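# Two Arms, One Table and a Lot of Kitchenware

A gripper that looks fine on a data sheet can spend a whole afternoon failing to pick up a spoon.

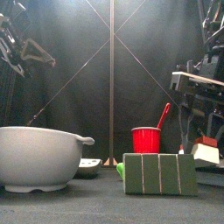

We wanted to know how much of that comes down to the fingers and how much to everything behind them. So for most of October we ran the same small set of jobs with 3 sets of fingers on a pair of tabletop arms, and changed as little else as we could. The software stayed the same. The operators stayed the same. Objects were swapped between sessions, and a few got dirty and had to be washed.

The fingers came from three makers. Gritby sells a long, stiff finger with a ribbed rubber face. Bular makes a wider one that bends a little around what it holds. Flandutar's is the cheapest, a plain molded finger with replaceable pads held on by two screws. All of them are sold for small arms of this type, and all of them fit our mounts with an adapter plate.

We logged 489 attempts in total. An attempt counted as good if the object was lifted, moved to where it was supposed to go and let go without help.

## Cups and handles

Cups were easy for everyone. A straight-sided cup gives the fingers two good places to press, and it doesn't much matter which way the wrist is turned. The misses we had were mostly operators coming in too low and bumping whatever the cup was standing on.

Put a spoon or scoop in the cup and the job gets harder. The handle leans, and it moves as soon as it is touched. Gritby's fingers did best at this. They are narrow enough at the tip to close on a thin handle without hitting the rim. Bular's kept catching the cup and dragging it along. We got better results by turning the wrist a quarter turn before closing, but that took practice, and on some approaches the second arm was in the way.

## Bowls

A large bowl is too wide for any of these grippers to hold across the middle. You have to pinch the rim or take hold of a handle, and the weight then hangs off to one side. Bular was the clear winner. The soft finger spread out along the rim and the bowl swung less. With Gritby's fingers the bowl often turned in the grip as it came off the table. Flandutar's pads held well when new and badly after a few days, when they had picked up dust.

Using both arms solved most of this, at a cost in time. One operator driving two arms takes a while to get used to the idea that both hands have to let go together.

## Soft things

Foam and sponge are forgiving. They squash, and almost any finger will hold them. The trouble is letting go. Ribbed rubber tends to hang on to foam, and Gritby's fingers sometimes carried a block back up after opening. A second, wider opening usually shook it off. Flandutar had no such problem.

## Setup matters more than we thought

Before the main runs we lost 4 sessions to things that had nothing to do with fingers. One arm had a loose wrist mount. Cables snagged on the far reach. The fixed camera had a good view of the table until an arm leaned across it, and then the operator was guessing. Moving the start position of each arm up and outward helped more than any change of hardware that week.

Plain dark surfaces behind and under the work made it easier to see pale objects on the screen. They did nothing for the dark gripper parts, and we ended up judging finger position partly by shadow.

## What we would buy

For mixed kitchen objects, we would fit Bular's fingers and accept some trouble with thin handles. For small parts and utensils, Gritby's are worth the extra money. Flandutar's are a sensible choice for a teaching lab, provided someone orders spare pads with the first batch and wipes them down at the end of the day.

Mixing is also possible. In the last sessions we ran Bular on the left arm and Gritby on the right, and the operators asked to keep it that way.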